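Drip tray under the boiling-water tap keeps going cloudy, what do you wipe it with?

Babita Singhal
We share a small kitchenette on our floor in Rirkau, white counter end to end, one of those boiling-water taps with a round steel drip tray set into the top. I put up a "Clean after use!" sign and people do wipe, I'll give them that, but the tray still gets a chalky ring by 4 in the afternoon. We use the blue cloths with the little dots all over. I bought a box of 176 so I'd really like to keep using them! 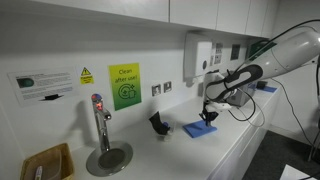
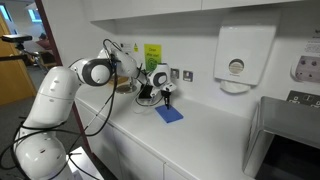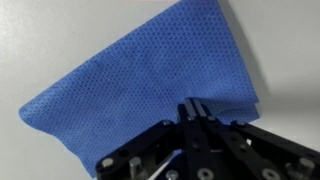 I've tried dish soap and it does nothing to the ring. Vinegar works but the whole floor complains about the smell — and I'm nervous about it getting on the chrome. Is it the cloth, or our water?

Grigore Toma
It's your water. Same thing at our place. Use citric acid, a teaspoon in a mug of warm water, lay the soaked cloth on the tray for ten minutes, then rinse and dry it. Doesn't smell. Turn the tap off or lock it first if yours has a lock, please, I've scalded a knuckle doing this. Once a week was plenty for us.

Yi-an Jang
paper towels

Tâm Âu
What Grigore said, but dry the tray every evening too (that's the part we always skipped). The cloths are fine, just rinse them out well and don't leave one sitting wet in the tray overnight.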